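Hogar y orden > Embalaje y mudanzas > Cajas de cartón

¿De verdad hace falta forrar la mesa para preparar cajas?

drotside32

Llevo una temporada vaciando un cuarto y todo pasa por la mesa del comedor: caja abierta, cosas dentro, caja fuera. En otro hilo me recomendaron poner debajo un mantel de tela estampada, de esos que imitan mármol, para que el cartón no raye el tablero. Me suena a consejo de quien vende manteles. El cartón es cartón, no papel de lija.

La otra recomendación fue dejar las solapas bien abiertas hacia fuera mientras se llena, y ahí tampoco veo la ventaja, porque ocupan media mesa. Tengo la caja en una esquina del mantel, con una sola cosa dentro, una bola naranja con rayas oscuras, y ya me falta sitio para lo demás. 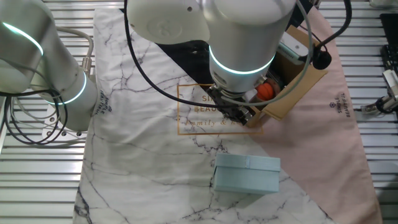 Gostance dice que el cartón sí raya, sobre todo si la caja ha estado antes en el suelo de un garaje y trae arenilla pegada en la base. A mí me pasó con una mesa barnizada, y pulirla me costó más que todos los manteles que he comprado. Ahora bien, un mantel fino y suelto se arruga en cuanto arrastras peso, así que lo de la tela me convence a medias. Levanta la caja en vez de empujarla y pasa un trapo por debajo. Con las solapas, depende: para objetos grandes, abiertas; para cosas pequeñas las doblo hacia abajo y las sujeto con 2 pinzas de la ropa.

Cladomstead

Yo uso mantel siempre y nunca he tenido problemas.

Nartey_18

Nunca has tenido problemas con mantel, vale, ¿y sin él? Porque yo llené 18 cajas en septiembre sobre la mesa desnuda y no hay ni una marca. Tampoco digo que eso pruebe nada -- eran cajas nuevas y limpias.

Lo que sí miraría es el contenido. Una bola suelta rueda y golpea todo lo que metas después, y para eso el mantel no sirve de nada. Ponla en una esquina de la caja, con papel arrugado a los dos lados, y lo pesado debajo. Y no te fíes de los que dicen que el plástico de burbujas es imprescindible -- para algo que no se rompe, una toalla vieja hace lo mismo y además hay que llevarla igual.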